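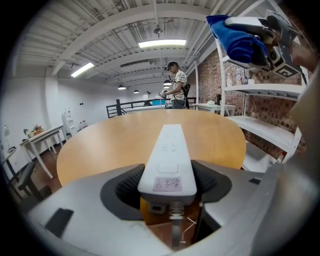

Folding blue things at the round table

Since May I have been trying to learn how to fold clothes properly. I am forty-six years old and I should know this already, but in my parents' house my aunt folded everything, and later I lived alone and used a chair. If a shirt was on the chair, it was clean. This system worked for many years and I don't say it was good.

What changed is the table. For my folding at home I had only the bed, and a bed is too soft. You press a sleeve down and the blanket comes up next to it. The room where we go in the evening has a big round wooden table, with a warm color close to honey, and when I put my hands on it the first time I thought, this is where a person can fold a sweater. I know a round table sounds wrong for this job. With a square table you can put the hem along the edge and you have a straight line for free. On the round one there is no straight line anywhere, so you must look at the cloth itself, at the side seam or at the ribs of the knitting. In the first week my piles all leaned to the left. Now they lean less.

Ramil Mangubat taught me most of what I know. He worked in the laundry of a hotel called Evangelista before I met him, and his way of teaching is to do it once, fast, and then to walk away. So I learned by asking him to do it again. He folds a towel in 5 seconds. I asked if this is a record and he looked at me as if I had asked if breathing is a record.

The colors

Everything I remember from those evenings is blue. There was a bright royal-blue cloth, an easy one, which falls in nice folds when you hold it up by one end. I liked it immediately. You hold it up, you let it hang, and it shows you by itself where the middle is. If you are a beginner like me, please begin with something like this.

The other one was a dark blue knit, and that one gave me trouble. Knitted things don't want to be flat. They are fuzzy and thick, and when you put one down in a hurry it becomes a ball with two humps, like a small tired animal. I folded it in half, I turned around to take the next piece, and when I looked again it had opened its mouth.
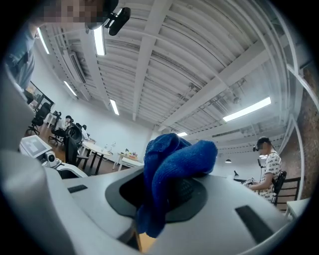 Reynaldo Yap said that I was pulling too hard. A rib knit stretches when you lift it by one corner, and then you are folding a shape which it does not really have. He told me to put both hands under it, the way you would carry a cake, and to lay it down slowly. After this you wait a little. Then you fold in the sleeves, if it has sleeves, and then you make three parts from the bottom to the top. Three parts is better than two for thick knits because the fold is softer and you don't get the hard line across the stomach.

I tried it his way for the rest of the evening, and I can say it is slower and the result is nicer. My wife saw the difference at home before I told her anything. She opened the drawer, closed it, and opened it again.

What I do at home now

I cleared one side of the kitchen table and I fold there after the dishes, when the wood is dry. I take out all the smooth things first and do them quickly, so that I feel successful. The knits come after. I keep them in one low pile, never more than 4 high, because the one at the bottom gets marks. Socks I still put together in the old way, one inside the other, and Ramil says this kills the elastic. He is probably right. I have not changed it yet.

I also bought a drawer divider from Pamoneo, the gray one made from felt. I paid 573 pesos and I think it was a little too much for felt, but it stands up by itself and the T-shirts can stand too, like books on a shelf. Before, I used a shoe box with the lid cut off. The shoe box is now for cables.

One thing I could not solve is the lint. Dark blue shows every small light speck, and the knit I folded that evening had a few of them. A roller takes some off, but the roller paper is finished very quickly. Someone in the comments of my older post recommended the fabric comb from Sivier. If you have used it on thick ribbed knits, please write to me how it went, and if it makes holes, please write that also.

Next I want to learn the fitted sheet. I watched Ramil do it one time, with his arms inside the corners, and I understood everything until his second hand moved.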